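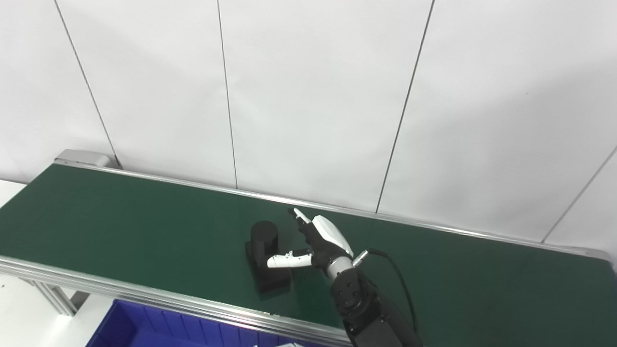 An open day at Mekton

6 Mar 2023

I have wanted to get inside the Mekton building ever since they moved in behind the bus depot, so when the sign-up page for their open day went live I grabbed a spot before I'd even checked my calendar. Worth it! I got home with sore feet, a tote bag and four pages of notes that I'm still trying to read.

You start in the lobby with coffee and a safety talk (closed shoes, stay behind the yellow tape, don't lean on anything). Then they split everyone into groups of 15. Ours got Uliana Holovko, an engineer on the handling team, and she was wonderful. She let people interrupt her constantly and never once hurried an answer, even when a kid near the front wanted to know if the robot could do his homework.

The conveyor demo

I could have stayed at this stop all afternoon. They have a green belt conveyor set up against a white wall, with blue bins down below, and an arm with a humanoid hand working over it. I'd seen plenty of grippers in videos, the kind with two flat jaws, and I guess I expected more of the same. A hand with fingers and a thumb is a different thing to stand near. You catch yourself moving your own fingers along with it.

Uliana talked a lot about the approach, meaning everything the hand does before it touches the part. Where does the thumb go? How wide should the fingers be? She said her team has spent more time on those few inches of air than on the grip itself, and that a round part on a rectangular base is a nice test piece because you have to choose which shape to go for. Someone asked how many tries they log for a single part. 1000, she said, and then they change something and start over.

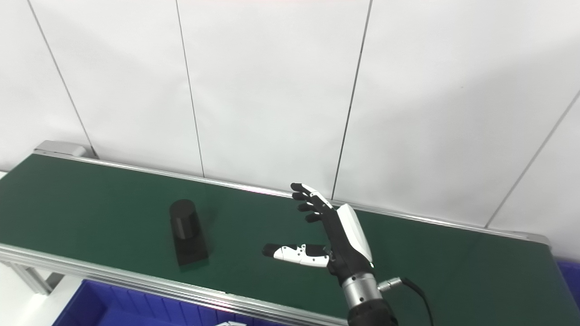 Ellum, and the software side

Next door was Ellum, their name for the planning software, and Carys Skyrme walked us through it on a big monitor. She pulled up run 249 and run 541 side by side so we could compare the paths. The later one was so much smoother, even I could see it. I asked what had changed in between and got a very long answer about wrist angles, most of which I loved and half of which I followed.

If you want to go

They're planning another one in May, with the same tour plus a workshop where you get to program a small arm yourself. Bring a sweater, the lab is chilly. I've already put my name down.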